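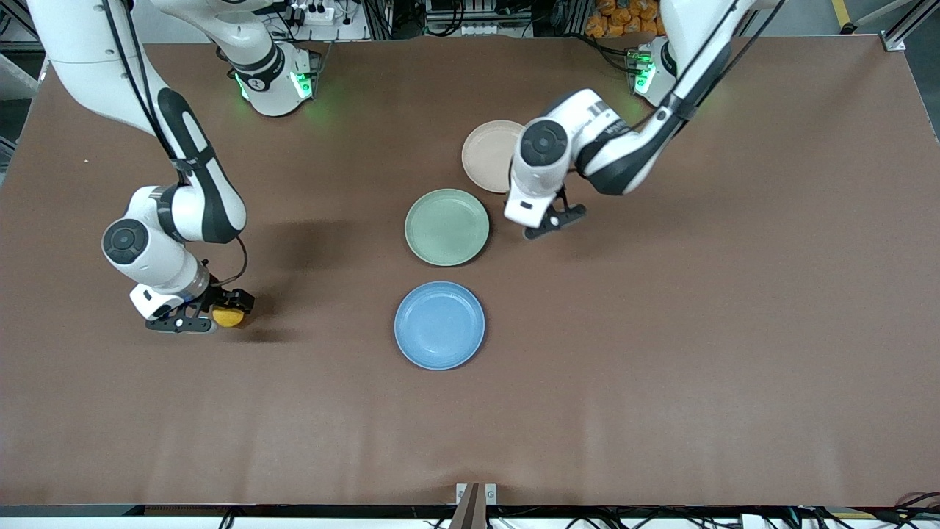 Both arms over the table, yellow object in the right gripper, left one open by the green plate.

gwionp
Left arm keeps stalling next to the green plate. Policy is chunked, 47 steps per chunk, trained on 1,696 demos. It gets to the rim, hovers, drifts a little, hovers again. The right arm holds its object the whole time and never gets a turn to place it. Same checkpoint was fine in February before we moved to the Makimeo control stack. Anyone seen this?

dycheon
What is your replan interval? If you throw away most of each chunk you can get stuck between two modes, like grasp this plate or go for the next one.

gwionp
Every 4 steps. I tried running the full chunk and it does commit, but then it misses the rim when the plate has moved.

spanos_a
I don't think it's the replan interval. In your picture the left forearm covers part of the beige plate from that camera. The beige and green rims are almost touching too. I'd look at perception first. Do you have wrist cameras in the observation?

gwionp
Yes, both wrists plus the fixed one.

dycheon
Then occlusion in the fixed view shouldn't matter much. The wrist view has the rim.

spanos_a
Depends how much the policy uses the wrist view. Ours mostly ignored it until we dropped out the fixed camera in training. Mask the fixed view at inference and see if the actions change at all. Takes five minutes.

emrys_y
Before any of that, check timestamps. Makimeo stamps joint states when they are published, and the old driver stamped them on read. We had some 3 frames of lag between images and joints after switching and got the same hover.

gwionp
OK, ran both. Masking the fixed view changes the left arm a lot, so it does lean on it. Joint stamps are late compared to the images by 3 frames, same as Emrys.

emrys_y
Set the stamp in the read callback and rerun the same checkpoint. Don't retrain yet.

dycheon
I'd still test replan at 8 and 16 with the stamps fixed. Lag makes short intervals look worse than they are.

spanos_a
Fine, but keep the masking result. Fixing the stamps won't give you back a rim that camera can't see.

gwionp
Patching the callback now. Will post the logs.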